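August 7, 2024
By Fahad Sethi

Progress report: equipment budget, bag handling work at Cilgate

Spending since the April report has stayed inside the approved plan. We have drawn $1,906 from the consumables and small parts line. Most of it went to replacement gripper fingers, cables and wall hooks. The invoice from Flolteck for the second set of finger linkages came in after the books closed for the period and will show up in the next report.

The main open item is the second arm. Hammad Lashari got quotes from Relbridge and Duggan. Relbridge is cheaper up front but charges separately for the controller and for service visits. Duggan includes both, with a longer wait for delivery. We would like to hold the order until Relbridge confirms its service rates in writing. Ehsan Orakzai is handling that and has asked for an answer before the quote expires.

We also need to change how we buy plastic bags. The plan allowed for 200, bought in one order. Bags stretch and tear at the handles with repeated use, and a stretched bag is a different task for the gripper than a new one. We are asking to raise the allowance to 500 and to buy from 2 suppliers so that the handles vary.

Current work is on bags hung from a wall hook at a low height and on lining a round trash bin.
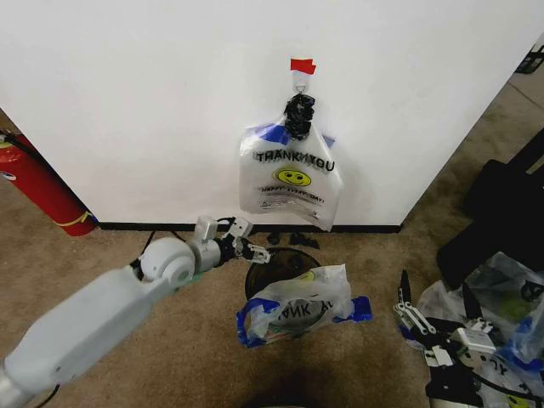 Zeeshan Bukhari is keeping a log of finger wear, and we will use it to set the spare parts figure for next year. The first draft of that figure was a guess and should not be relied on.

Decisions needed from you: approval of the larger bag order, and permission to move unspent travel money to the service contract if we choose Relbridge. Please send both to Hammad with a copy to me.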